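# Braided elastic belt is too long, can it be made shorter at home?

**Võ_Lilldale**

Hello to all. I have a woven stretch belt, the kind with no holes, where the pin of the buckle goes between the strands anywhere you like. It is from Flullow and I like it very much, but I lost some weight since last year and now the end goes almost to my back pocket. The belt measures 127 cm from the buckle to the tip. I would like to take away 20 cm, maybe a little more.

With a normal leather belt I would cut at the buckle side and put the buckle back with the screw. But this one is braided, and I am afraid that when I cut it, everything opens and I have a bunch of strings. The shoe repair in my street says he does not work on elastic. Has somebody done this at home? I have scissors, a lighter, strong thread and a small sewing machine which is not happy with thick things.

Also, which end is better to cut, the tip or the buckle?

---

**Usman Hayat**

I have done it on two belts, one for me and one for my father, and both are still in use. You can do it, but you must sew before you cut. This is the main thing.

First look at how the buckle is held. On many belts of this type the leather is folded around the bar of the buckle and the braid goes inside the fold, with stitching through all the layers. On others there is a small screw or a nut and you need no needle to take off the buckle. Mine had stitching, so I opened it with a seam ripper, slowly, and I kept the leather piece because I needed it again.
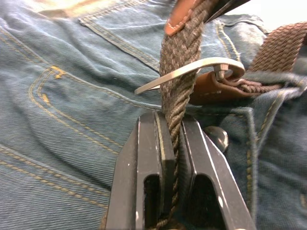 Cut at the buckle side if you can. The tip is usually narrower and has its own leather with small stitches, and it is difficult to make it look nice again. At the buckle side the new end is hidden in the fold, and small mistakes are not seen.

My order of work was this:

1. Put the belt on, close it where it is comfortable, and mark how much is too much. Do not stretch it while you measure.
2. Open the stitching of the leather at the buckle and pull out the braid.
3. Mark the new end, and leave 3 cm extra to go inside the leather.
4. Wrap the braid with tape on both sides of the line where you will cut.
5. Sew across the braid by hand, just beside the line, on the side which you keep. Go over it three times. Use polyester thread.
6. Cut through the tape with a sharp knife. Scissors push the strands to the side and the cut becomes crooked.
7. Put the end in the leather fold and sew through the old holes. With a leather needle it took me one Sunday afternoon, with tea breaks.

About your sewing machine, I would leave it in the cupboard. I broke a needle on the first belt and after that I did all by hand.

Please be careful with the lighter. If the strands are polyester they melt and hold together well, but the rubber inside smells terrible and turns black. Cotton will only burn. Try it first on the piece you have cut away.

---

**sedine7**

just tuck the end in the trouser loop, nobody looks. or buy new one, they are cheap

---

**Atif Satti**

I agree with Usman, except for one point. Before sewing I put a thin line of fabric glue across the braid and left it over night under a heavy book. After this the strands do not move at all and the sewing is much easier. Take the flexible glue for textile. Super glue becomes hard like glass and then the needle does not pass.

One more thing to check is the direction. If your belt has a front and a back side on the leather, make a small pencil mark before you take it apart. I sewed mine back with the buckle turned the wrong way, and I had to open all the stitches and begin again.

---

**Võ_Lilldale**

Thank you Usman and Atif. I looked at mine and it is with stitching also. I have ordered leather needles and will use the glue first. I will cut 22 cm and keep the piece to test the lighter.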